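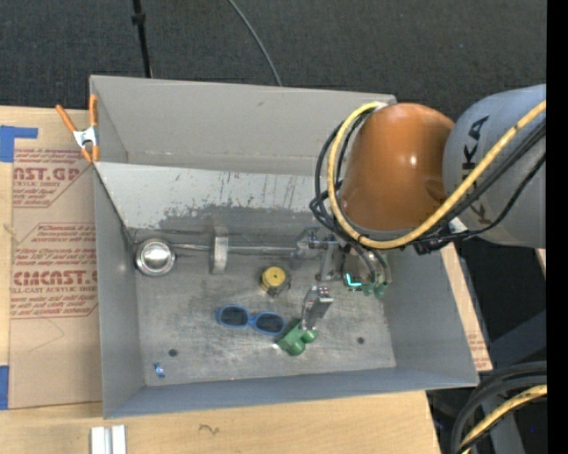

Jia gripper down in the metal bin, with the blue sunglasses and a few other odds and ends.

Silton Jia picking kit (gripper, software and training)
Reviewed after ten months on the returns bench
February 2023

I put off writing this for longer than I should have, partly from laziness and partly because my opinion of the thing kept moving around. We bought the Jia kit for the returns department at our Clerolton building last April, and I was one of the four people who worked that bench before it came. All four of us are still there, which I'll say up front, seeing as it was the first question my mother asked me and will probably be yours too.

A bit of background for anybody in a different line of work. Returns is where everything lands that a store sends back without a box, or that somebody found on a shelf where it didn't belong. You get sunglasses, tape, little bits of hardware, toys, brackets, the occasional thing that makes you call a coworker over to guess at it. For years the job was standing at a deep bin, leaning in, pulling items out one at a time, and putting them in the right tray. It isn't hard to learn. It does get into your lower back by the second winter, and the people who'd been doing it longest had all found their own way of propping a knee against the table.

The kit goes on an arm you already own or buy separately. Ours is on a KUKA, and I can't compare it with any other make. What Silton sells you is the gripper, the picking software, two days of training and a year of phone help. I won't quote the price, as ours was wrapped up in a bigger order from our other building in Stalton and I doubt anyone could pull it apart now.

Setting it up

The training was good and I want to give credit for that. They taught the bench people first and the managers second, and the woman who ran it let us make every mistake we wanted to on the first afternoon. By the end of day two I could start a run, stop it, tell it an item was too awkward to bother with and move the arm safely out of the way. I'm not a computer person at all! My nephew sets up my phone.

Getting it settled in its spot took a good deal longer. The manual has a fine chapter on floor plans and almost nothing on how to keep a bin where you put it, so that part you work out for yourself. We have an orange spring clamp on the edge of ours and I would not be without it. If the bin moves over by the width of a thumb you start getting misses, and you can lose half a morning wondering what you did to the settings. I've told Silton they should put a proper bin holder in the box, and they were polite about it.

How it picks

The fingertips are small and green, and they are the best part of the whole kit. They get in beside an item without shoving everything else across the floor of the bin, and they've been kind to things I expected them to crush. Sunglasses were my big worry. Lenses scratch if you look at them wrong, and I had assumed we'd go on doing eyewear by hand forever. We let it do them now, and I check each pair as it comes out, as I did with my own.

Round things are another matter. Anything squat and smooth will roll or slip at the last moment, and then the arm goes back up, has a think and comes down again from a slightly different angle. It has more patience than I do. Very small things it does badly. Something the size of a die sitting loose on the bottom is a coin flip, and if it's resting on top of another item the software sometimes takes the two for one piece and tries to bring up the lot. You can teach it your own items, which helps, though the teaching screen is slow and the buttons are too close together for anyone with normal hands.

Our supervisor kept a log for the first stretch, since the Stalton people wanted one. Over almost 1000 tries on mixed bins it got 636 items out and into the right tray on the first go, and of what was left 112 had to be finished by a person. The others it managed on a second or later attempt. That was early on, with none of our own items taught in, and it has improved a lot. I'd still say to anyone thinking of buying that you should go by your own bins. Ours are messy. If yours are full of the same six parts all day, you'll likely have a happier time than we did.

What it did to the job

I think most of the reviews I read before we got it skipped over this, so forgive me if I go on a little.

My day used to be eight hours of leaning. Now I look after the arm and the checking table, and I trade places with a coworker after lunch. I load bins, I clear what it can't manage, I look over what it has picked and I fix the labels. My back is better. I sleep better. One of the older fellows on our crew had been talking about early retirement for a couple of years and he's dropped the subject, and I don't believe that is a coincidence.

Some things I miss. Four people around a bin will talk all day, and we were a chatty bench, with a running argument about casserole that must have lasted three years. Two of us are over on repacking now and I see them at break. The arm isn't loud, but you do keep an eye on it, and that takes the piece of your mind you would otherwise use for conversation. I've mentioned it to our supervisor and we've moved the checking table nearer to repacking, which has helped. If you are a manager reading this, please think about where people will be standing before you bolt anything down.

The other change is a quieter kind of tired. I used to go home sore, and now on a bad day I go home with my head full, having watched for trouble since morning. We asked for shorter turns and got them, and 40 minutes at a stretch seems to be the right amount for me. Silton's own guide suggests twice that. I'd ignore it.

There was a small raise for the two of us who run it. It came five months late and we had to ask for it. I'd advise getting that talked over before the training, while everyone is in a good mood about the new equipment.

Odds and ends

Phone help has been friendly and quick in the mornings and hard to reach past three. The fingertips wear, and replacements come in a bigger pack than I'd like, though they go on with no trouble. Cables want checking often. There's a fair bundle of them up around the joint and they hang down toward the wrist, and we make a point of looking them over at the start of each shift.

A scuffed bin doesn't seem to bother it, by the way. We were told we might need new ones with a clean matte floor. We kept our old gray metal ones, smudges and all, and I've seen no difference.

Would I have it again? Yes, I would, and I'd put up a fair fight if somebody tried to send me back to leaning. Four stars out of five. The missing one is for the teaching screen and the bin holder, and if they ever fix the buttons I'll come back and change it.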